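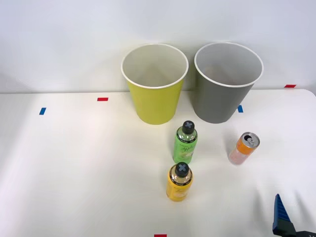 Flandbridge 1-1 Irell: post-match thread

touchline_tess
Posted 16 December 2024

OK, I've slept on it and I'm still mad. We had that game won. We were a goal up with the ball in their corner, and then for no reason I can work out we tried to play it all the way back to our own keeper. One bad touch and it's 1-1. I drove two hours each way for that!

First half was the best we've looked since the summer, though. The press was working, the fullbacks were getting up the field, and Moulin was running the whole middle of the park on her own. That pass for the goal — I was right in line with it and I didn't see the gap until the ball was already through it.

Anyway, thoughts? And please, somebody explain the substitutions to me.

oldnorthend
The subs were fine. I know I'm going to get shouted at for this, but Moulin was cooked by the hour mark. She'd gone in for a tackle right before and was late by a mile. If she stays on she picks up a second yellow and we finish with ten.

touchline_tess
She wasn't on a yellow! That was Balogun who got booked. Moulin got a talking-to and that was it.

oldnorthend
Huh. I just looked at the match report and you're right. From where I sit they both have the same ponytail. I still think she was tired.

keepers_union_77
Everybody's blaming our keeper for the equalizer and I don't get it. Watch where the ball is when it gets to her. It's bouncing, it's on her wrong foot, and there's a striker two steps away. What's she supposed to do with that? The mistake was the center back's. She had the whole sideline to kick it over.

pieandpressing
Kick it over the sideline and they get a throw deep in our half with five minutes left. I'd take the pass back every time. The keeper just has to put her laces through it first time and she took a touch. Sorry, but that one's on her.

keepers_union_77
Have you ever played in goal?

pieandpressing
Four seasons, Sunday league, thanks.

keepers_union_77
Fair enough. Still wrong :)

mezzanine_mike
Can we talk about the crowd for a second? They announced 529 and it felt like half that. I remember when we'd get more than 3000 for a derby. I know it was freezing and I know it was an early kickoff, but Irell brought 200 of those on buses and they made all the noise. I was kind of embarrassed, to be frank with you.

touchline_tess
Yeah, the drum didn't come this time and you could tell. Second half you could hear both benches yelling.

oldnorthend
You moved the goalposts there, Mike. The 3000 derbies were against Zusdale, and that was when they let the schools in free. Irell has never been a big gate for us. I went to one that had 400 and that was in nice weather.

mezzanine_mike
OK, sure, but we were also rotten that year. This team is fourth! People should be coming out to see it.

winger_in_winter
Long-time reader, first post in a while. I watched the stream, so take this with some salt, but I thought the shape changed before the subs did. We stopped pushing the left back up, and after that Irell had a spare player on that side every single time they came forward. Their goal came from the other side, I know, but we'd spent twenty minutes getting dragged over there and our legs were gone. I'd have brought on a fresh left back and kept Moulin.

touchline_tess
See, this I agree with. The left side was wide open. I was screaming about it and the man in front of me turned around and said "she can't hear you, love."

pieandpressing
Who comes on at left back, though? The only one on the bench was the kid, and I don't think you throw her into a derby at 1-0.

winger_in_winter
I would. She's quick, she's brave, and she did well in the cup. When else is she going to learn?

oldnorthend
February, when we've got three home games against the bottom half.

winger_in_winter
By February we could be seventh!

keepers_union_77
Seventh, good grief. It was a draw. We lost two points, and we've got Zusdale next, who can't buy a goal.

mezzanine_mike
You just jinxed that and I'm taking a screenshot.

touchline_tess
Is anyone driving to Zusdale, by the way? I've got two seats going if you chip in for gas. I'm leaving early — I want to get parked before they close the road by the ground.

pieandpressing
I'll take one if we don't have to discuss the back pass.

touchline_tess
We're going to discuss the back pass. Seat's yours, I'll message you.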